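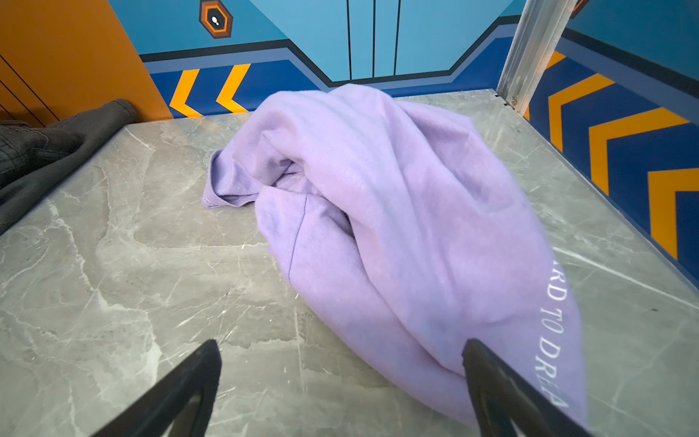 Lavender top, grey marble pattern

Search this site... Go

Grellia Draught Kit: a full review after a proper winter

I've wanted to write this one up since December, but I made myself wait until the kit had been through a cold spell, a wet spell and that horrible week of east wind, and now I can say that I love it. I love it the way other people love a new car! It is a cardboard box full of foam, brushes and tape, and it has made more difference to our house than anything else I've bought for it.

The Grellia Draught Kit costs £40 and I got mine from MacPherson, who had it on the shelf next to the loft insulation. Inside you get a roll of self-adhesive rubber seal (the P-shaped sort, brown or white), a brush strip for the bottom of a door, a letterbox flap with a double row of bristles, two cartridges of flexible filler, a wedge-shaped smoothing tool and a little pack of smoke sticks for finding out where the air is coming in. There's also a booklet, and it's a good booklet, with drawings that look like the thing they are meant to be drawings of.

The smoke sticks

Start with these. I thought they were a gimmick and I was completely wrong. You light one, blow it out so it smoulders, and move it slowly along the edges of a window or a door on a breezy day with the extractor fan running. Keep it well clear of the curtains, obviously. Where there's a gap the smoke bends, and sometimes it shoots sideways as if somebody had sucked it through a straw. I found leaks in places I'd have sworn were sound — the loft hatch, the hole where the old phone line comes in, the side of the cupboard under the stairs. I marked each one with a bit of masking tape and ended up with a hallway that looked like a parcel.

The seal

Lovely stuff. It's a proper rubber, much springier than the grey foam strip I used in our last place, which went flat by the spring and left a sticky mess on the paint. The backing peels in one go, and the glue gives you a few seconds to shift things if you've gone on crooked. I did 3 rooms with the one roll, though our windows are small. Clean the frame with a drop of washing-up liquid first, let it dry overnight and don't stretch the seal as you go round, or it creeps back at the corners.

One warning for anybody with old sash windows: the P-seal isn't meant for sliding parts and the booklet says so. Bronon do a narrow brush pile for sashes, sold by the metre, and I've used it on the back bedroom with good results. It would be nice if Grellia put a short length of something like it in the box.
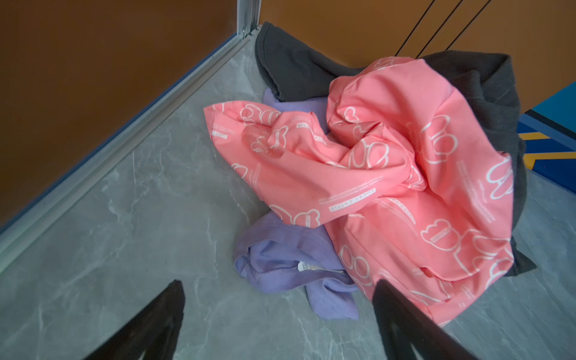

The filler is the part I'd buy again on its own. It stays slightly soft, so when the floorboards move with the seasons it moves with them, and after a whole winter I can't find a single crack in mine. It goes on white and takes ordinary emulsion. Most of it went along the bottom of the walls, a line I had never given a thought to in all my years of fiddling with windows. Look at that silver trim running along the foot of the orange-brown wall panel, right to where the two walls meet: it's the sort of join I now go over with a smoke stick in any room, corner first, and I move whatever is heaped on the floor before I start. Our worst leak by a mile was behind the skirting in the front room, and a thin bead of filler along the top and bottom sorted it in an afternoon.

The door brush and letterbox

The door brush is fine. You cut it down with a junior hacksaw (not supplied) and screw it on (screws supplied, and decent ones). Ours catches a bit on the mat. The letterbox flap is better than fine, it's a joy, and the hall no longer whistles. Post does come through slightly ruffled.

A word about fresh air

Please don't seal up trickle vents, airbricks or any vent in a room with a fire, stove or boiler. The booklet puts this on its first page and quite right too. You're after the gaps that were never meant to be there. I leave the bathroom fan on longer than I used to, and I've not seen any more condensation than before.

What I'd change

Only 2 smoke sticks in the pack, and I'd used both before I got upstairs! Kitia sell spares and they work just as well. I'd also like a proper nozzle cap, as my second cartridge went hard at the tip and I had to dig it out with a nail.

Would I recommend it? Yes, with bells on, especially if you rent or can't run to new windows yet. We've turned the thermostat down and I've stopped wearing a scarf to watch the telly. I'm doing my mum's bungalow next — she has already bought the biscuits.

27 shares | 8 comments

Contact us | Copyright 2018 | Back to top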